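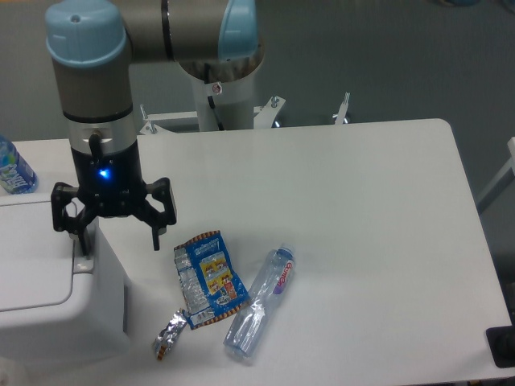 Puesto de clasificación, brazo con pinza de dos dedos. Sobre la mesa: bolsa de aperitivo, botella de plástico aplastada y envoltorio pequeño.

LISTA DE COMPROBACIÓN DE SEGURIDAD
Kit de mesa para clasificar envases, proveedor Jirodura
Evaluación antes de compra para Josteo
Fecha: 8/2/20
Revisión: Tadeusz Adamczyk
Segunda lectura: Snædís Bach

Claves: C = conforme. NC = no conforme. P = pendiente. NA = no aplica.
El español no es mi lengua primera. Si un comentario no queda claro, pido que me pregunten antes de cambiarlo.

1. Mesa y fijación

1.1 Estructura de fijación en el borde trasero, tornillería apretada: C
Comprobado a mano y después con la llave. No se ha movido ninguna pieza.

1.2 Superficie de trabajo lisa, sin rebabas: C
La superficie es mate y esto ayuda, no molesta a la vista. La esquina redondeada me parece una buena decisión del fabricante.

1.3 Mesa nivelada: P
Falta el nivel largo. El corto que tenemos no sirve para esta medida.

1.4 Espacio libre para la persona que alimenta la mesa: C
Se puede trabajar de frente sin entrar detrás de la columna.

2. Brazo

2.1 Tapas de las articulaciones puestas y enteras: C
Las tapas azul claro están completas. Pedir al proveedor el precio de una tapa suelta, en la oferta no aparece.

2.2 Cable que baja por la columna: NC
Va por la cara delantera de la columna y un guante puede engancharse. Quiero una canaleta o al menos tres bridas. Radosław Głowacki opina que es una observación menor. Yo la mantengo como NC.

2.3 Conector en la muñeca, junto al anillo metálico: P
El conector sobresale. En el giro completo hay que mirar si toca alguna cosa. Todavía no he hecho el giro completo con carga.

2.4 Parada de emergencia: C
Probada 100 veces en dos turnos. Siempre se detuvo. El rearme exige dos acciones, correcto.

2.5 Velocidad reducida en modo manual: C

3. Pinza

3.1 Indicador luminoso visible desde el puesto: C
La luz azul se ve bien desde delante. En el manual no está explicado cada color, solo dice «estado». Pedir tabla.

3.2 Riesgo de atrapamiento entre los dedos: P
Los dedos abren mucho y el mecanismo del dedo izquierdo es abierto, se puede meter la punta de un dedo humano. Edmund Baran propone una funda flexible. No sé si con la funda la pinza coge igual los envoltorios finos.

3.3 Objeto retenido al cortar la corriente: C
Ensayo hecho con botella y con bolsa. El envoltorio pequeño no lo he ensayado, anotar para la próxima visita.

4. Contenedor

4.1 Cantos redondeados: C

4.2 Tapa con bisagra, sin pellizco al cerrar: C
Cierra suave. La pestaña blanca de la tapa es pequeña para mano con guante.

4.3 Estabilidad con el contenedor lleno: P
Ensayo para julio, cuando llegue el segundo contenedor.

5. Orden y limpieza

5.1 Ningún objeto personal sobre la mesa: NC
Hay una botella de pie detrás del contenedor, al fondo. Todo lo que está encima de la mesa puede ser tomado como residuo por el sistema. Por favor, las bebidas en la estantería de la entrada.

5.2 Residuos de ensayo sin líquido: P
El procedimiento de Perić pide vaciar y cerrar las botellas. Falta una hoja donde se firma este paso.

5.3 Limpieza de los dedos de la pinza: C
Paño húmedo y después seco. El alcohol no está permitido según el manual.

6. Documentación

6.1 Manual en español: NC
Recibido solo en inglés. La traducción parcial termina en el apartado de montaje.

6.2 Registro de ciclos: C
El contador marca 464 ciclos. La oferta habla de una revisión incluida a los 1000, tiene que estar escrito en el contrato y no solamente en el correo.

6.3 Declaración de conformidad: P
Hubert Głowacki la ha pedido al proveedor.

Resultado provisional: no apto para uso sin supervisión. Apto para demostración con una persona formada junto a la parada.

Para cerrar antes de la compra: 2.2, 3.2, 6.1 y 6.3. El punto 5.1 lo podemos arreglar nosotros el mismo día.

Comentario de S. Bach: de acuerdo con todo menos 4.2, yo pondría P hasta probar la tapa con los guantes gruesos.
Respuesta de T. Adamczyk: acepto, lo cambio en la versión siguiente.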